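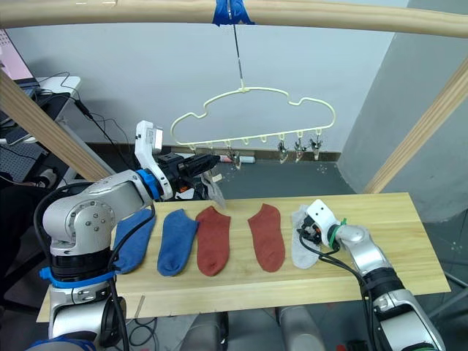
Openings > Data Collection

Robot operators, sock hanging task (part-time)

Nillemik is hiring operators to record examples for a learning system that handles laundry. You move two robot arms by remote control and hang socks on a clip hanger, one at a time, over and over. Each complete run is saved and used to train the model. No programming is involved.

Shifts are four hours, starting at 8 a.m. or 1 p.m., with 15 minutes of break each hour. We need 7 people through the end of July. A normal target after training is 120 saved runs a week. Runs that fail are still useful to us - you mark them as failed and go on to the next one.

What you will do

- Lay the socks flat on the board, toes toward the robot, in the order given on the run sheet.
- Pick up each sock with one gripper and bring it to a clip. Either arm may do the picking unless the sheet says otherwise.
- Keep the other arm clear of the hanger until it is needed.
- Write a short note when a clip slips or a sock drops.

Socks come in blue, red and gray, and the starting layout changes between runs. Please don't tidy the layout to make a run easier. The model has to cope with uneven gaps and mixed colors, so we want those in the recordings.

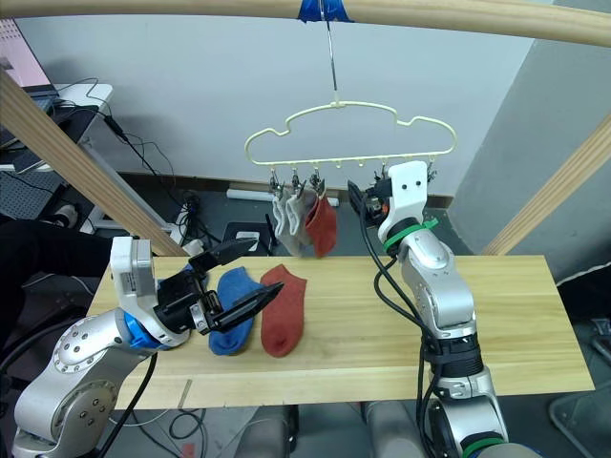 Who can apply

You should be 18 or older, able to sit for long stretches, and comfortable with slow, repetitive hand work. Normal or corrected eyesight is required, and you need to tell the sock colors apart. Left-handed people are welcome. Experience with game controllers or sewing helps a little, but we train everyone for two paid days.

How to apply

Write to Eliseo Xolalpa at the Nillemik front office, Room 57, with your name, the shift you prefer and any weeks you can't work. A resume is optional. The trial session lasts one hour and is paid.

Recent openings
Cable technician, Watex
Video labeling, evenings - Karpenko
Night shift picker, Ernholm warehouse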